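Flerau opens prepaid debit card to all customers

2025-02-02

Payments firm Flerau has opened its prepaid debit card to all account holders, ending a trial that began in December with a limited group of users. The card, called Trilen, can be ordered through the company's app and comes with no monthly fee for the first year.

Customers do not need a credit check to apply. They must be at least 18, have a verified Flerau account and load a minimum of $15 before the card is activated. After the first year, the fee will be $2 a month, though Flerau says it will waive it for anyone who has their pay deposited directly into the account.

Print this article | E-mail this article
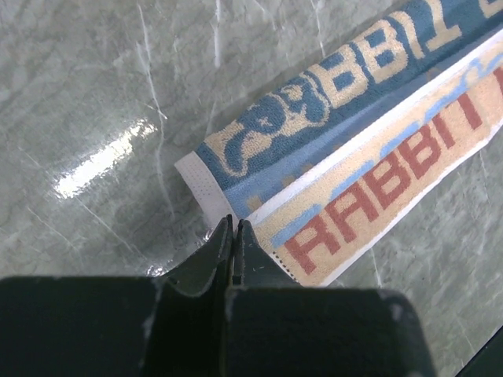
A folded towel on a marble surface.

Trilen works in stores and online, and can be added to most phone wallets. Spending is limited to the balance on the card, so users cannot run up debt or overdraft charges. Cash withdrawals are free at machines in the Hamdan network. Other machines may charge their own fee, which Flerau will not refund.

The company said 408 people took part in the trial. Most used the card for groceries, gas and household goods. Some complained that refunds from stores took too long to show up in their balance, and Flerau says it has since changed the way those payments are handled. Refunds should now appear within two business days of the store sending them.

We use cookies to improve your experience on this site. By continuing to browse, you agree to our use of cookies. Accept | Manage settings

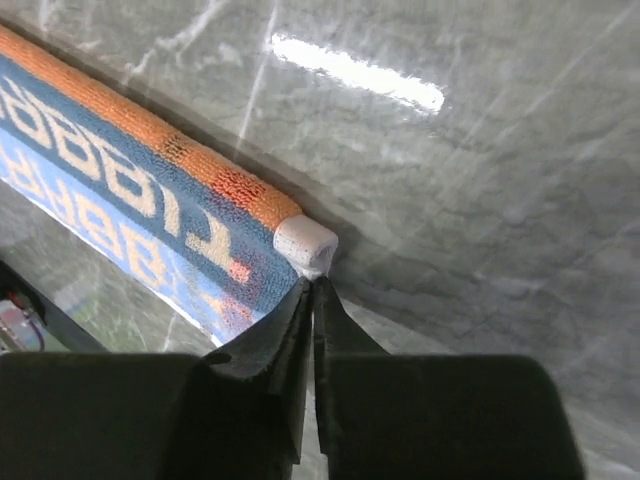 A rolled terry towel with an orange band along its edge.

The launch puts Flerau in direct competition with Plelura, which has sold a similar card since last spring. Plelura's card has a lower monthly fee but charges for each cash withdrawal. The company did not respond to a request for comment.

Flerau is also planning a savings feature that would round up each purchase to the next dollar and set the difference aside. It has not given a date for that service or said whether it will pay interest. Existing customers who joined the trial can keep their current cards and do not need to apply again.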